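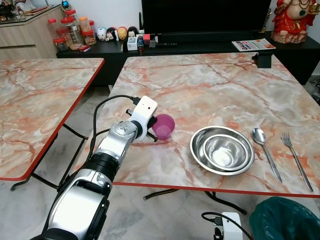
Folding table in the living room, pink and white top, with the cup, bowls, spoon and fork on it.

Folding tables with marble-pattern top: keeping the floor and the tops from getting scratched

Posted by Lostwood, 25 June 2020

We have two square folding tables in the living room that we eat at. The tops are pink and white marble pattern with a thin red edge, and the legs are black metal that fold under. The floor is real marble, gray and white, and it was polished in March. Since then I have found two fine scratches near where one table stands when we open it.

My other problem is the steel. We use steel bowls, and the kids push them across the table. There are dull lines in the pink part of the pattern now, only visible from the side. The cup is plastic and doesn't seem to do anything.

What do people put under the legs, and can the dull lines be polished out? I don't want a tablecloth — it slides, and one of the tables has a clamp-like thing on the back corner. The tables are 60 cm high if that matters.

Mosar

Check the ends of the legs first. On tables like yours there is usually a plastic cap pushed onto each foot, and they wear through from the inside so you don't notice. When the metal comes through it scratches. Turn the table over on a blanket and press each cap with your thumb. If you feel a hard ring under the plastic, change it. Measure the outside of the tube before you buy. Mine were 23 mm and the shop sold me the next size up, and they fell off in a week.

Don't use the stick-on felt if you mop the floor. It takes up water and grit and then it is worse than nothing.

For the dull lines, I don't think you can do much. If the pattern is a printed layer then polishing takes it off. Wash with dish soap, dry it, and put the bowls on a cork mat. Lift them, don't push. With kids I know. 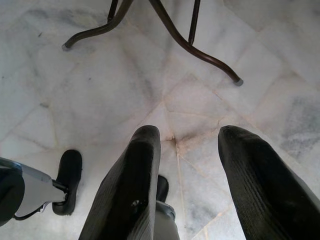 Bořivoj Havlíček

I agree about the caps but I would look at the floor too. A white or pale marble floor shows sand very badly — you can't see the grains, you only see the scratch later. We sweep before opening the table and again after folding it up. I paid 42 for a wide dust mop and it was worth it.

Also lift the table when you move it, two people if there are things on it. Dragging a metal leg even a short way will leave a line. Small stands and side tables with metal legs do the same thing and people forget them, so do those caps at the same time.

The fine scratches in the marble can be taken out with polishing powder if your nail doesn't catch in them. If it catches, call whoever did the floor in March. Don't use vinegar or lemon on it, it will leave dull spots.

Wannasri

I just put an old rug under mine. No scratches so far.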